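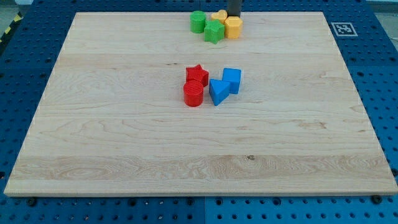

How do I get a seat in the studio audience for The Wammont Hour?
Fill out the audience form on this site and wait for a confirmation email. Seats are free, and you can ask for up to 7 in one request.

The Wammont Hour is a daytime talk show hosted by Janka Holub and taped at Zurnevwood Studios, Stage B. We are now looking for audience members and for guests with a story to tell.

Audience members
The stage seats 173 people. You must be 16 or older and bring a photo ID that matches the name on your confirmation. Doors open at 9:15 a.m. and close at 10. A confirmation does not guarantee a seat – we send out more than we can fill, and seating goes by order of arrival. Taping takes over 30 minutes longer than the show you see on TV, so leave the rest of your morning open.

Wear solid colors. No logos, no white shirts, no hats. Phones are checked at the door and returned when you leave.

Guests
Our producers are casting these topics:

Siblings who work together and want to stop
People who moved back to their hometown after a long time away
Neighbors in a dispute over a fence, a tree or a driveway
Couples planning a wedding with no money

Send a short note about yourself, a phone number and a recent photo to Sabina Dvořáček in guest casting. Everyone involved in the story has to agree to appear. Travel and one hotel night are covered for guests who live outside the area. There is no appearance fee.

If you applied in August and did not hear back, please apply again. Those requests were for dates that have been filled.

The deadline for guest notes is October 15, 2026. Groups of 8 or more should call Vojtěch Kratochvíl in the ticket office, ext. 661.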